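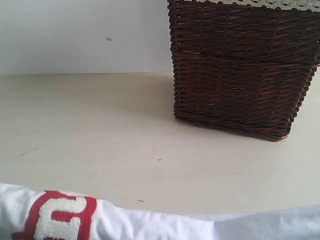
Banco de pruebas: tela blanca con una letra de felpa y cesta de mimbre.

Pinza Povus P3 para tejidos – mi ficha de uso

Llevaba desde septiembre queriendo comparar la Povus con la Besano de siempre, y por fin me he puesto (¡qué ganas tenía!). Cuesta 919 euros con 3 juegos de dedos y el cable para el controlador Ulteck. La Besano agarra más fuerte, sí, pero con algodón fino me marca la tela y me obliga a bajar la velocidad.

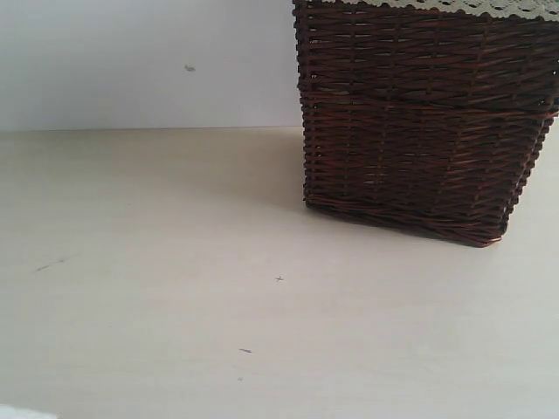
De la configuración me gustó que el Ulteck la reconoce a la primera, sin tocar el firmware. Yo trabajo con los dedos finos y la fuerza al 49 % – con más, arrastra la prenda entera. El cambio de dedos me lleva casi 10 minutos, demasiado para mi gusto, porque los tornillos son diminutos y se caen.

Con letras gruesas cosidas conviene buscar el agarre por el dobladillo, lejos del relieve.
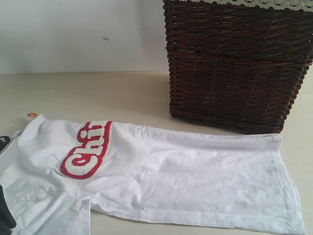
Umesh Mathur: Yo uso la misma con el adaptador Kashindye y en punto grueso me resbala bastante. ¿Has probado los dedos anchos? A mí me fueron mejor, aunque en las costuras se atascan.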